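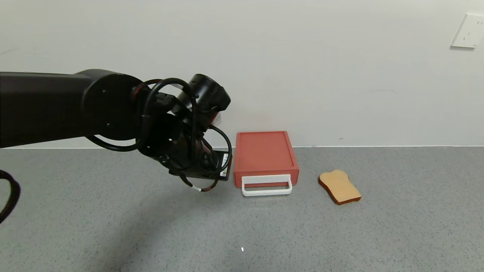 図3 床の上に伸びるアームと、赤い箱、おもちゃの食パン。

4.2 調達計画と予算の組み方

さて、ここからはお金の話です。正直、私がいちばん時間を使ったのはアームの選定よりも見積書の読み比べでした。候補はUrkikとHirndenの2社で、本体価格だけならHirndenが安いんです。ところが指先の交換部品とケーブル類を足していくと差がどんどん縮まって、保守契約まで入れたところで逆転してしまいました(この計算は市川真由さんが3回やり直してくれました)。本節の金額はすべて千円単位、税抜きで書きます。

最終的に選んだUrkikの構成は、本体一式を除いた周辺機器と消耗品の合計が1,888千円。このうち121千円が予備の指先で、最初の予算案ではまるごと抜けていた項目です。パンのおもちゃをつかむような軽い作業でも、指先は消耗品として最初から積んでおくほうが気が楽ですよ、と次に買う人には言いたいです。 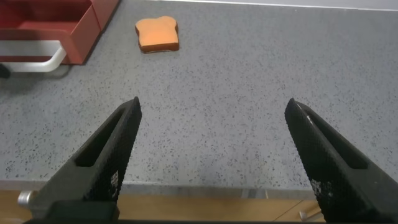

保守契約は初年度から付けるべきでしょうか?
私たちなら初年度は付けます。運用に慣れるまでは問い合わせが集中するので、2年目に使用実績を見て、継続するか都度払いに切り替えるかを決めれば十分です。

納期も予算と同じくらい効いてきます。Urkikの提示は8週間、Hirndenは在庫次第とのことで、8月の実験開始から逆算すると選択の余地はあまりありませんでした。発注書を出したのは2020年3月5日(木)です。このとき共同研究者のVeerle De Smetさんから「計算機の更新も同じ年度に入れたら」と提案があり、Navarreteの代理店にも見積もりを頼んだのですが、これは翌年度に回しました。一度に全部そろえたい気持ちはよくわかるんですけどね!

償却期間は24か月と短めに置いています。学内の標準より厳しい見方で、 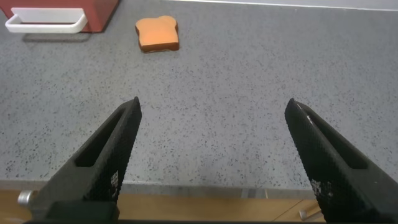 そのぶん月あたりの負担は大きく見えます。それでも、途中で指先の形を変えたり、制御ソフトをSkurkixに載せ替えたりする可能性を考えると、長い期間で割った数字はどうも信用しきれませんでした。載せ替えの費用は今回の表には含めず、作業時間の見積もりだけを付録Bに載せてあります。設置にかかる人件費の扱いは次節で書きます。

シェア 24 コメント 8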